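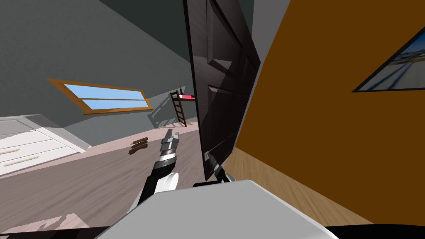
A dark panel door, opening into a bedroom.

Internal doors: what we learned from the spring survey

April 2021

Thank you to everyone who sent back the form about doors and draughts. We had 150 replies from the Omham estate, and the same few complaints came up in most of them: doors that stick, doors that will not stay shut and doors that let cold air along the landing. Most of these can be put right at home with a screwdriver and a bit of patience.

Sticking doors
Bedroom doors are the worst for this. Before you reach for the plane, check the hinges. A door that rubs at the top corner on the latch side has often dropped on its top hinge, and tightening the screws may be all it needs. If the screws just turn and do not bite, take them out, pack the holes with matchsticks and wood glue, let it set overnight and put the screws back.

If the hinges are sound, wait before you cut anything. Timber swells in a damp winter and shrinks again by summer. A door planed down in March can be loose and rattling by August. Rub a candle along the edge for now and look at it again when the weather has been dry for a few weeks.

Doors that will not latch
Close the door slowly and watch where the latch meets the plate on the frame. If it is hitting just above or just below the hole, you can usually file the plate by a millimetre or two. If it is further out than that, move the plate and fill the old screw holes. A rub of lipstick on the end of the latch will leave a mark on the plate and show you where it is touching.

The older houses on Torkov Road still have the original latches. Several people asked whether these can be replaced like for like. They can, but measure from the edge of the door to the middle of the spindle first, as the modern ones come in different depths and the wrong one will mean a new hole.

Draughts
A brush strip along the bottom of the door costs little and takes ten minutes to fit. Please leave a gap under the bathroom door, though, or the extractor fan will have nothing to draw on. The same goes for any room with a boiler or a gas fire - do not block vents or seal those rooms without asking a gas engineer.

Painting
Panelled doors should be painted in order: the mouldings and panels first, then the middle upright, then the cross rails and last the outer uprights. Dark colours show every brush mark and every bit of dust, so sand lightly between coats and keep the windows shut while the paint is wet. Take the handles off. It is quicker than painting round them.

Tool library
The tool library in the Chiang Room has two planes, a set of chisels and a door lifter to lend. Loans are for 7 days and cost nothing, but we ask for a deposit of £8, which you get back when the tools come home clean. Jimano Hardware will cut brush strip to length if you bring the width of your door.

The form will go round again in October, this time on windows. If you have a question about doors before then, leave a note in the box by the library desk.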